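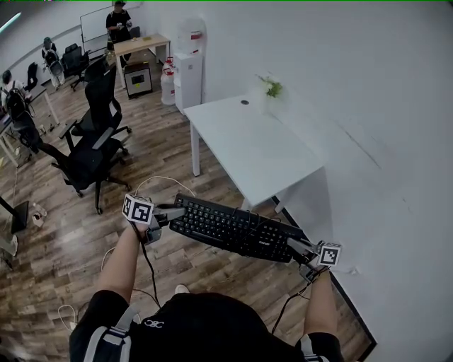 Jarkthorpe College
Robotics and Automation, Year 2
Handout 4: Two-handed tasks with hand-held grippers
Issued January 12, 2018
Module leader: Hui-mei Leung. Laboratory supervisor: Christos Tzanetos.

1. Purpose of the session

Students have so far recorded tasks with a single gripper. The present session introduces tasks in which both hands must act on one object at the same time. A keyboard held at its two ends is the reference case for these notes. It is long, fairly rigid and awkward to support from one end, and its cables move independently of the body.

2. Terms used

Closed chain. When two grippers hold the same rigid object, the arms and the object form a loop. Moving one gripper places a constraint on the other. If the wrists are brought together or drawn apart while the jaws are closed, the object will bend, slip or be pulled free.

Relative pose. The position and orientation of one gripper as measured from the other. During a steady carry it should change very little. Compare this with the absolute pose of each gripper, which changes throughout.

Marker cube. The cube fixed to the top of each gripper. The square markers on its faces allow the pose of the gripper to be estimated from the camera image. At least one face must remain in clear view of the camera.

3. Procedure

Work in pairs, one student as operator and one as recorder. The operator wears the backpack with both straps fastened before taking up the grippers.

Close the left jaws first, then the right. Lift until the object is level and hold for 2 seconds. Carry it to the table at a walking pace, lower it, and open both jaws together. Trailing cables are to be kept clear of the feet, and chairs moved out of the walking route beforehand.

Each pair records 18 attempts. An attempt in which the object is dropped is kept and marked as failed. It is not to be deleted.

4. Assessment

The written report carries 80 per cent of the mark for this unit and should not exceed 10 pages. It must include a plot of relative pose against time for one successful and one failed attempt. Students who used the Trirnulov software in September may continue to do so; all others should use Radari.

Questions on marking should be addressed to Yu-ting Yau. Requests for additional laboratory time go to Cheuk-hei Su.

5. Preparation for Handout 5

Read the section on grasp stability in the course reader and attempt the first two exercises.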